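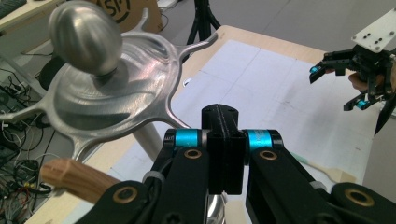 The silvery centerpiece, with its egg-shaped knob and long curling arms.

I'd been told to ask Onni Nurmi about "the octopus," and I didn't even get my coat off before he brought it up himself. "Everyone wants to touch the egg," he said. "Go ahead!" So I did (twice, if you must know).

Onni runs Kallon, a small shop for secondhand tableware and odd household metal, and this piece lives on the big table. He bought it in May from a man clearing out a house in Jesitine, along with a box of 34 forks he didn't want. He paid 40 for the lot and has since turned down 445 for the octopus alone.

What is it for, though? "Fruit, maybe? The dish is so shallow, and it's all ripples," he said. "I tried grapes. They rolled down an arm and onto the floor." His business partner, Boris Šimek, is sure it was meant for candy. The two of them have been arguing over it ever since, very happily as far as I could tell.

Boris does the cleaning, with a soft cloth and warm water, and he's strict about polish. "Leave that satin look alone," he told me. "If you want a mirror, buy a mirror."

I asked if they'd ever sell it. Onni looked at Boris, Boris looked at the egg, and then they offered me coffee and a very good price on the forks.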